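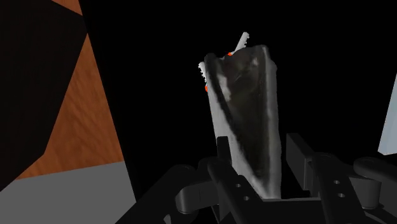 Kobina Tetteh had kept the filling station at Carcombe long enough that people set their tempers by his price board, and so, when the word came over the radio that heating oil was going up at midnight, he took his time finding the ladder. He had the new numbers in a biscuit tin, and the tin was under the seed catalogs, and the seed catalogs (well, he had to look through those a little, didn't he?).

By nine there was a line of cars down past the chapel. Ludmila Jurčo was at the front with two cans and a pie under a dishcloth.

"Is it still the old price?" she asked.

"It is until I climb up there," said Kobina, "and my knees are very bad tonight."

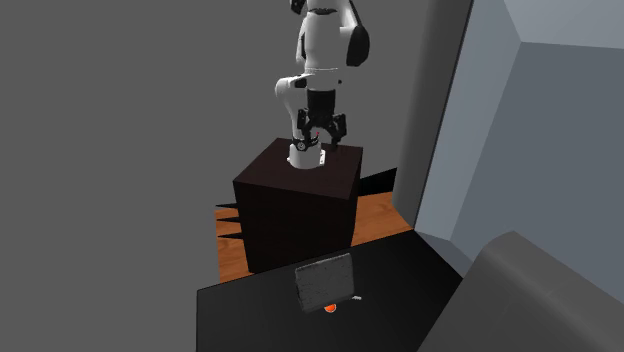 Wallin, February

My dear Kobina,

Your letter took its time over the pass, but I read it aloud to Birger Tangen at supper and he laughed until he had to put his fork down. We had the same trouble over here, only with no one so slow on a ladder! I paid 327 for the tank and grumbled all the way home, and then I sat by the stove in my good socks and felt I'd been rather a baby about it. Tell Ludmila I still think of her pie. Come in the spring if the knees allow, and stay two weeks at least.

Your old friend,
Helge Rustad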